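Two weeks in a room: how a garrison town learned to quarantine

13 December 2020

The barracks at Furnau were built for 592 soldiers and have rarely been full. This fall they were close to it, and for most of November a good share of the people inside were not allowed past their own doors.

Anyone arriving at the base from overseas spends 14 days in quarantine before reporting to a unit. Soldiers without families go to two blocks on the north side of the post. Families are sent to leased apartments in Skaltero, the small town outside the main gate, where the housing office has taken over 45 units on short contracts. Since the summer rotation began, 2840 people have passed through one or the other.

The routine is the same in both. A medic takes a swab on the first day and another on the twelfth. Meals come three times a day in paper bags, left on a chair outside the door. Laundry is done in the room, in the sink or in a small washer if the apartment has one. Trash goes out at 6 p.m. and at no other time.

In the early months the food was the main complaint. Breakfast was often cold by the time it reached the upper floors, and parents of small children said there was not enough milk. The contract went to a caterer in Bastance in September, and the bags now come with a sheet where people can mark what they want for the next day. Complaints have dropped, though the coffee is still instant.

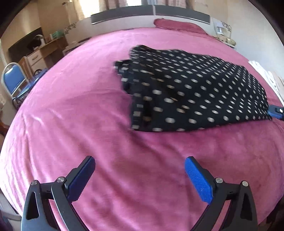
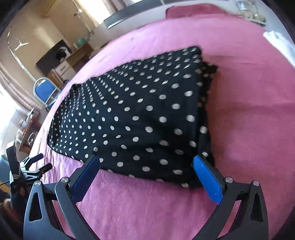
The second problem was baggage. Household goods shipped by sea were taking up to 113 days to reach the port at Morsy, and families who had packed for a two-week stay found themselves living out of suitcases well into the fall. The base thrift shop, closed to walk-in customers since March, started filling orders by phone. Sheets, pots and winter coats went first. The shop sends a van to Skaltero twice a week and leaves the boxes in the lobby.

Then there is the matter of what the town makes of it. Relations between Furnau and its neighbors have been mostly good for decades, but they were strained in the summer, when several new arrivals tested positive and word got around before the base had said anything. The town council asked for daily numbers. The command agreed to weekly ones, sent to the mayor's office and posted on the base website. Shop owners near the gate say that has helped. Their trade has not come back – the bars are closed to soldiers until further notice, and most of the restaurants get by on takeout.

Units have had to adjust too. A company that expects a new sergeant on the first of the month now plans for the fifteenth, and for later if a test comes back positive. Training that needs a full crew has been pushed into the new year. Some of the classroom work has moved online, with mixed results, as the wireless signal in the older block drops out whenever everyone is on it.

The next large group is due in January. The housing office has asked for its leases in Skaltero to be extended through June.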